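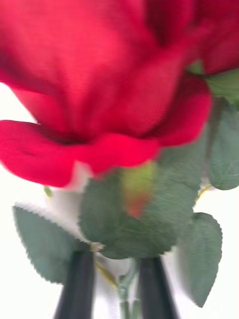
Search this site
Enter keywords
Go

Introduction to Herbal Preparations
Unit 5: Dried Herbs, Infusions and Safe Household Use
Course handout, Gillau Adult Education Center
Prepared by Mareike Sperling. Revised 22 Oct 2025.

Purpose of the unit

This unit covers the water-based preparations that students will make in the practical session: the infusion, the decoction and the cold steep. Essential oils and alcohol tinctures are treated in the next unit and are mentioned here only where students commonly confuse them with teas. Students are expected to have read the handout before the practical and to bring it with them.

Terms

Infusion. Hot water is poured over leaves or flowers, and the vessel is covered and left to stand. Peppermint, lemon balm and chamomile are prepared in this manner.

Decoction. Roots, bark or seeds are placed in cold water, brought to a boil and simmered. Licorice root and cinnamon bark are the usual classroom materials.

Cold steep. Plant material stands in cold water in the refrigerator for several hours. The method suits marshmallow root, whose mucilage is drawn out well without heat.

Students should use these terms as defined in all written work. "Tea" may be used in conversation but is not accepted in the preparation log.

Standard measures

For class purposes one serving is 150 ml of water to one level teaspoon of dried leaf. Covered standing time is 5 minutes unless the worksheet states otherwise. Fresh leaf contains a good deal of water, and the quantity is normally doubled or tripled when fresh material replaces dried.

Weigh roots and bark on the scale. Spoon measures are unreliable for coarse material.

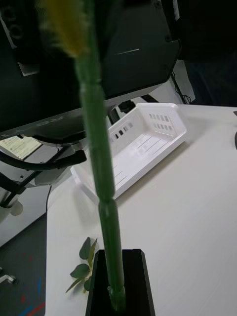
Storage and labeling

Dried herbs lose aroma with exposure to light, air and warmth. Keep them in closed jars in a dark cupboard away from the stove. Every jar must carry the common name, the botanical name, the part used and the date of packing. Jars without a complete label will be discarded at the end of the session.

Finished infusions are to be consumed the same day or refrigerated and discarded the next morning.

Cautions

A plant preparation may have effects on the body and may interact with medicines. St. John's wort is the standard case: it changes the way the body handles a number of prescription drugs, including some oral contraceptives and blood thinners. Licorice root, taken in quantity, can raise blood pressure. Chamomile may cause a reaction in persons allergic to ragweed and related plants.

Students who are pregnant or nursing, or who take regular medication, should speak with a physician or pharmacist before tasting any preparation. Tasting is optional and has no bearing on the grade.

Nothing in this course qualifies a student to advise others on treatment.

Assignment

Keep a preparation log for two weeks in April. Record the plant, part used, weight or measure, water volume, method, standing time, and your notes on color, aroma and taste. Submit the log to Ehab Samir at the Gillau office. Late logs are accepted only by prior arrangement.

The practical is held in the Lukáč Room, which seats 26. Places are assigned in order of registration.

Comments (3)

Boris Kadlec
Does the doubling for fresh leaf also apply to lemon balm? Mine came out very weak even with two teaspoons.

Mareike Sperling
It does. Please try three, lightly chopped, and keep the cup covered.

Ľ. Ďurica
The log template will not open on my tablet. Could paper copies be left at the office?

This site uses cookies to remember your settings. By continuing to browse you accept their use. Accept | Manage preferences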